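The arm had a name, Stindetti, because the first-year who wired the power supply had signed the lid of the box with it and the signature would not come off. By July the signature had faded and the name had stuck.

There were four of us left in the club that summer. We had the room from six in the evening, and we had one task, which was to get the arm to find a wall outlet, take hold of a plug, and pull it out without tearing the cord. The Saarela Cup gave you 17 minutes for it. Our best run had taken 20.

I was on the laptop. My job was to watch the wrist camera and write down what the arm did, including when it did nothing. My sister thought this was a strange way to spend a vacation. I told her it paid the same as her painting, and she let it go.

"Fingers closed," I said.

"Closed," said the girl at the stop button.

"It's pointing at the corner."

"It's supposed to point at the corner."

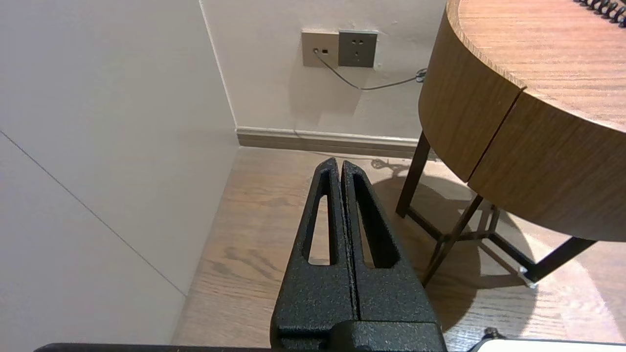

Istard College Robotics Club – Manipulation Team

I wrote down the time, 7:40, and the run number, 501. On my screen the two fingers were pressed together and the outlets were up on the wall past them, with the thin gray cable curving down toward the round table. The arm had to choose the plate on the left. For most of June it had preferred the table.

"Go," I said.

The motors took up their load. I had heard that sound over five hundred times and I still leaned forward. The picture slid, stopped, and slid again. The left plate moved to the middle of my screen and stayed there.

"It's thinking," said the boy who had written the part that did the thinking.

We waited. Somebody's phone buzzed in a bag. Then the fingers opened, slower than we had set them, and went forward until all I could see was plug.

"Do I stop it?" she asked.

"No."

The fingers shut. The arm drew back a hand's width and the plug came with it, the cable hanging below – whole, as far as I could tell. I read the clock twice before I said the number out loud. It was under 17.

The boy asked if I was sure. I turned the laptop so he could see for himself, and he looked at it for a while and then went out to the hall to call his mother.

She took her hand off the button. "Put it back in," she said, "and we'll do it again."

I wrote down 502.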